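Section 3: Setting up the sorting table

Right, you've got the box open and the lid back on the cat, so let's get the table ready. I wrote this section after running the Flostesel sorting set at our Saturday group in Urkcombe all winter, and most of what follows I learnt by doing it wrong in January. Toshiko Sugawara checked it through and made me take out the rude bits.

What you need to hand

The mat, rolled up in its sleeve
Two bins
The bag of foam cubes
A damp cloth and a tea towel
A table at least 63 cm deep (our old one at Brevelley was narrower and the mat drooped over the front, which drove me potty)

Laying the mat

1. Wipe the table down and dry it. Crumbs under the mat make little hills and the cubes will find every one of them.

2. Unroll the mat with the smooth side up. Start at the back and let it come towards you.

3. Leave it flat for 40 minutes if it has been rolled up for a while. I go and make tea. A few soft creases will stay and they're fine, but if a corner is curling up, roll it the other way for a minute and try again.

Caution: don't iron it! Alaric Pruitt did, through a tea towel, on what he swears was the coolest setting, and we had to order another.

Putting out the bins

4. Stand one bin at each side of the mat, flat on their bases. It doesn't matter which colour goes left, but pick one and stick to it for the whole session or people get in a muddle.

5. Keep both bins within easy reach of whoever is sorting. For small children, shift them in a bit.

Note: look inside before you start. I've found raisins, a hair grip and once a very flat sock.

Scattering the cubes

6. Tip the cubes out over the middle of the mat and give them a gentle push apart with your palm. Don't line them up. The whole fun of it is hunting for the next one, and a tidy grid is over in seconds. 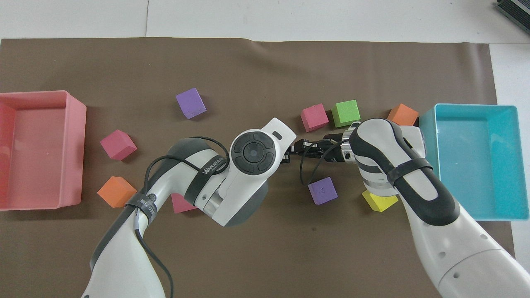 Spacing is the bit people ask me about most, and my answer is to leave it a little untidy. I like the pink bin on the left and the turquoise one on the right, with the cubes strewn between them and turned at all sorts of angles, so you get an orange one down by the corner of the pink bin and another right up beside the rim of the turquoise. The lime-green one stands out a mile, so I usually let beginners go for that first.

7. Agree the rule out loud before anyone touches a cube. "Purples and pinks in one, everything else in the other" is a good starter. Save the fiddly rules for later on.

Note: pink and purple can look very alike under a yellowish bulb. Draw the curtains back, or switch to a whiter lamp if you're playing in the evening.

Packing away

8. Shake the cubes back into their bag and squeeze the air out before you pull the cord.

9. Nest the bins, roll the mat with the smooth side outwards and slide it into its sleeve. Never fold it.

If you've lost a cube, spares come in mixed bags under part number 474. Check down the side of the sofa before ordering, though. Washing the cubes is covered in Section 4.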